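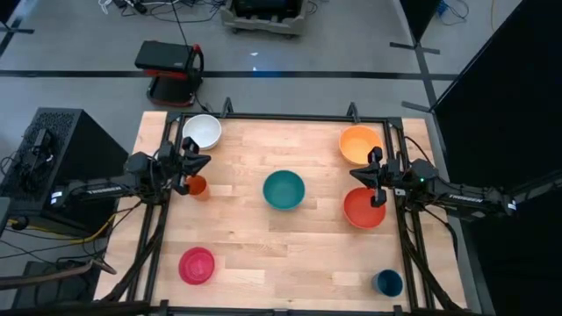

Figure 3. Bowls and small cups spread over the maple-strip tabletop.

3.2 Why mixed bowls make a good sorting task

Putting bowls away is one of the most satisfying household jobs to study! Everyone knows what a tidy stack looks like, yet people reach it by quite different routes. Some begin with the largest bowl and build upwards; others sort by colour first and only then think about size (our pilot in March at the Mathebula site had plenty of both).

The set in Figure 3 has five bowls, in white, orange, teal, red-orange and pink, with two small cups, one orange and one dark blue. We were especially pleased with the orange and red-orange pair. The two colours are close enough to invite grouping, and the small orange cup raises a lovely further question: does it belong with the bowl of its own colour, or with the other cup? The teal bowl, somewhat larger than its neighbours, is a natural base for a stack.

Each of the 28 layouts in the Plurer collection was used as a starting point, and the order of stacking was written down by hand on a single sheet. A layout counted as tidy once all the bowls stood in one stack and the cups were side by side. We set a limit of 100 seconds per layout. Layouts still unfinished at that point were kept in the results and marked as open, and they are taken up again in Section 4.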